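Prundale Flooring: Frequently Asked Questions
Last updated 2 Mar 2024

Which products do you install?
We install Cunico engineered hardwood, Visser sheet vinyl and Distach floating plank. Solid hardwood is refinished but no longer sold.

Do I need to remove the old floor first?
It depends on the product. Distach plank can go over one layer of existing vinyl if the vinyl is flat and firmly attached. Cunico hardwood is always laid on bare subfloor. Removal is quoted as a separate line.

How flat does the subfloor have to be?
Flat to within 1/8 inch over any 6-foot span. The installer checks this with a straightedge during the measuring visit. High spots are sanded and low spots are filled before work starts.

How long does the material need to sit in the house?
Cunico boards stay in the room for 4 days with the boxes closed and the heating or cooling at its normal setting. Visser sheet goods need one night.

My floor is a concrete slab. Is a moisture test required?
Yes. The test is included for jobs over 100 square feet. Below that size there is a charge of $73. If the reading is too high, we will quote a moisture barrier or suggest a different product.

Will my doors still clear the floor?
Most do. Interior doors that drag are trimmed at no charge. Metal and fire-rated doors are not trimmed by our crew.

Who moves the furniture?
The crew moves standard furniture. Please clear shelves, closets and anything breakable before we arrive. Pianos, aquariums and pool tables must be moved by others.

Which floor do you recommend for a playroom?
Visser sheet vinyl with the felt backing. It has no seams in rooms up to 12 feet wide and wipes clean with a damp mop. Use felt pads under table legs and avoid rubber-backed mats, which can stain vinyl.
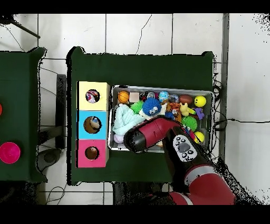
Stacked boxes and a tray of toys on a green tabletop.

How soon can we walk on it?
Floating plank can be used right away. Glued floors need 24 hours before foot traffic and 72 hours before furniture goes back.

What does the labor warranty cover?
Lifting edges, open seams and loose transitions for two years. Scratches, dents and water damage are not covered.

When are you closed?
The warehouse closes for inventory during the first week of June. Orders placed that week are processed when it reopens.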